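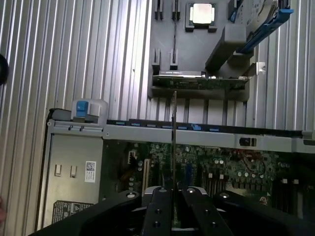

Old buildings are full of numbers that were only ever written down once, on paper, in handwriting that one person could read. My project takes the rainfall book from Fitholm, the pumping station at the bottom of our valley, and turns it into something you can search and plot. Before I started I thought the hard bit would be the maths. It was the typing! The book has ten years of daily readings in it. Opening up a computer is a nice change from squinting at ink: a processor is a square thing with a bright silver top, an expansion card is a green board with its parts all on show, and you can see where everything is. The rainfall book has no such manners. Some pages run left to right, some run down, and one whole August is written sideways in the margin.

Where the readings came from

The gauge stood in the yard behind the pump house, on a patch of grass kept short for the purpose. Gwilym Meredith read it every morning and wrote the depth in millimetres. He also wrote down whatever else he felt like, and I am so glad he did. There are notes on frost, on swallows, on a blocked culvert at Rees, and on a cow that knocked the gauge over (he put "nil, cow" in the column, so I had to decide what to do with that).

I treated "nil" as zero only when it stood on its own. If there was a reason beside it, I marked the day as missing. A dash was harder. Early on he used a dash for a dry day, and later he used it for a day when he was away, and the change happens somewhere in the second winter without any warning. I went through that winter comparing his dashes with the readings from Gruvadness, the next gauge along the coast. Where Gruvadness was dry too, I kept the dash as zero. Where it was wet, I left a gap.

Putting it together 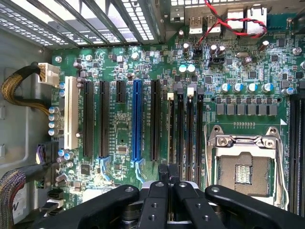

Once the typing was finished I had one long file with a date, a depth and a notes column. I wrote a short program to read it in and complain about anything odd - a date that appeared twice, a depth with a letter in it, a month with too many days. It complained a lot. My favourite was a reading of 600 mm for a single day, which would have floated the pump house out to sea. Going back to the book, there was a decimal point after the six, nearly hidden in the fold of the page, so the true reading was 6.00.

After that I made monthly totals and then yearly ones. The wettest year came to 1016 mm. I had expected the wet years to be wet all the way through, but this one was fairly ordinary until the autumn and then the rain just kept coming. You can follow it in the notes as well as in the figures. Gwilym's handwriting gets smaller and smaller as he tries to fit in the flooded lane, the sandbags and a very annoyed heron.

Comparing the two gauges

Fitholm sits low and sheltered, while Gruvadness gets the weather straight off the sea, so I guessed that Gruvadness would always be wetter. It wasn't! In summer the two are close, and on thundery days Fitholm often has more. I think this is because the hills at Cavumard set off showers that drift down the valley and stop before they reach the coast. I can't prove it with two gauges. A third one up at Cavumard would help enormously, and the farm there has said I can put one by the gate.

Things I would change

I would type the notes first and the numbers second. So many of the puzzles in the numbers were explained in the notes, and I kept finding the explanation a week after I had made up my own. I would also have a friend check my typing from the start. We tested seven pages that way near the end and found mistakes on two of them, both sevens that I had read as ones. I have since gone back through every one in the file, with a lamp and a magnifying glass, and corrected the rest.

The full file and the plots are in the folder handed in with this report.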